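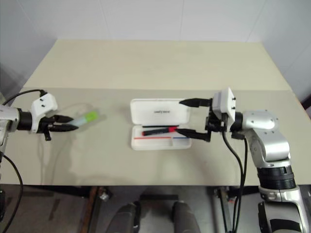

*Photo: Touran Mirzaei*

Day 12 of tidying the desk. One white pen case, open, on one beige table. We have peaked.

---

The case is one of mine. I own three and couldn't tell you where two of them live.

---

The little tube with the green cap is up for a spot in there too. Is it a pen? No. Does it roll off tables like a pen? Constantly — so it gets pen housing.

---

My sister in Tullitcombe keeps hers in a mug. Just a mug! No lid, no system, finds everything in four seconds. We don't discuss it.

---

Next up: the drawer. It has 405 paper clips and a key to something.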